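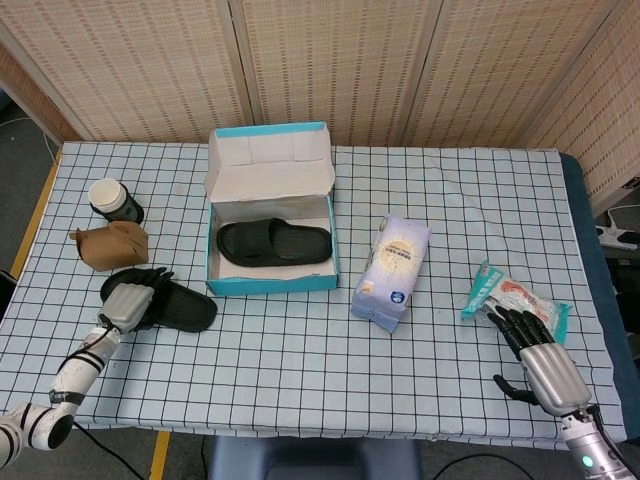 Packing station, second stop of the tour

Our guide at Zovora was Amna Paracha, and she began with the rules before she let us near the tables. Visitors stay 2 meters back while the arms have power. The operator says "live" aloud and waits for an answer.

At this station the task is a pair of black slides and their shoebox. One sandal lay already in the box, and the left hand was on the other one. The right hand rested on a snack wrapper. I asked why such items are on the table. Amna said their written practice requires mixed objects, and every session sheet must list them.

I liked the sheet very much – it has 7 lines and a place for signature. The cables on the floor I would put in a cover, and I wrote this in my comments to Ánh Nông.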